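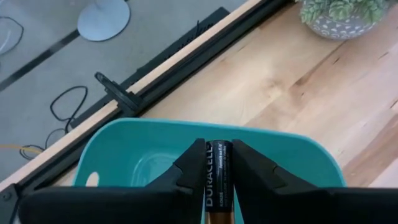
Duracell, upright

Ruck weights for selection prep, what are people really carrying?

mullon_mud
Starting a prep plan in October and every book says something different. One memoir has the guy doing 50 pounds dry from day one. My knees have read that chapter and would like a word. What did you start with?

osei77
Start at 35 and add when you're bored. The memoir guys all remember the heavy days. They skip the months of walking around the neighborhood looking like they lost a bus.

Skakbridge
Disagree with osei. If the course weight is 50, train at 50. You don't get a discount on the day for having been sensible. I did the Voston loop with it three times a week and got through fine.

osei77
You also posted in this very forum about your stress fracture.

Skakbridge
That was a separate matter.

mullon_mud
How long is the Voston loop? The club page says 3 miles and a climb of 1,914 feet, which sounds like a ladder.

tentpeg_left
The page is wrong. My watch gives 2,278 feet if you go over the top and don't sneak along the fire road. Guess which one the record holders use.

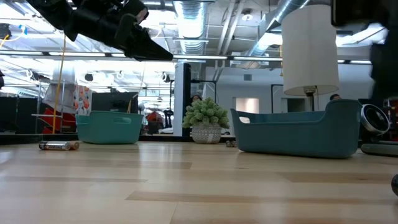 osei77
Fire road is fine for a beginner, and I'll die on that hill, or next to it. You want time on your feet under load. The summit adds a nice view and a bad ankle.

Skakbridge
Or it adds the thing they'll be testing. They don't hand out the route with a fire road option. Half the people who quit had perfectly good fitness and had never been miserable before lunch.

tentpeg_left
Half according to what?

Skakbridge
According to the truck I rode back in.

mullon_mud
So you were in the truck.

Skakbridge
First attempt. Read the second chapter of any of those books, everyone's in the truck once.

osei77
Mullon, 35 pounds, fire road, two pairs of socks. Come back in six weeks and tell us how it went.

mullon_mud
Going Thursday. Does the 35 include water?

tentpeg_left
No. Water and food go on top. Weigh the pack at home, with the bottles out.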